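Search this blog Search Go

Sourdough crackers, finally

I have been feeding the same starter for two years and throwing half of it down the sink for most of that time, which makes me wince now, because crackers! You can turn the whole sad jar of discard into crackers in less time than it takes to watch one episode of anything, and they are better than the ones in the box.

The push came from Manuela Rizzi, who taught the Friday evening class I took in May at the Flerncombe community kitchen. The class was meant to be focaccia. We got through the focaccia (very good, very oily) and while it was in the oven she dumped a tub of old starter into a bowl, stirred in melted butter, flour and salt, and rolled it out so thin I could nearly read the recipe sheet through it. I went home and made three batches that weekend.

My version has drifted a bit from hers. I use a cup of discard straight from the fridge, a cup of whole wheat flour, four tablespoons of soft butter, half a teaspoon of salt and two teaspoons of dried rosemary. Mix it, squash it into a flat block, wrap it, and leave it in the fridge for half an hour. You can leave it overnight too - the flavor gets sharper, and I like sharp. 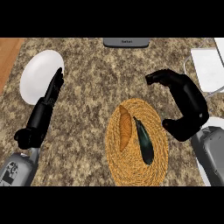

Rolling is where I went wrong at first. I was going for neat and ending up with thick, and thick crackers are just stiff bread. Now I roll half the dough at a time between two sheets of parchment and keep going well past the point where it feels thin enough. Then I peel off the top sheet, brush on a little olive oil, scatter flaky salt over it, and cut it into squares with a pizza wheel. Wobbly squares are fine. Prick each one with a fork or they puff up like little pillows (also tasty, but they won't hold cheese).

They bake at 350 for somewhere between 20 and 25 minutes, and I turn the tray at the halfway mark. My oven runs hot at the back left, so I pull the brown ones out early and give the pale ones in the middle a few more minutes. They crisp up more as they cool, so don't panic if they bend a bit.

Things I've tried on top so far: sesame seeds (great), everything seasoning (great, gets all over the floor), grated parmesan (burned the first time, wonderful the second), and smoked paprika, which my sister loved and I could take or leave. I want to try caraway next, with rye flour in place of half the wheat.

One more thing about the starter itself. If there's gray liquid on top, I stir it back in and carry on, and the crackers come out extra tangy. If it's pink or fuzzy, throw it out and start over.

I keep them in an old cookie tin and they stay crisp for a week. I think. The longest a batch has lasted here is four days, and that was the paprika one.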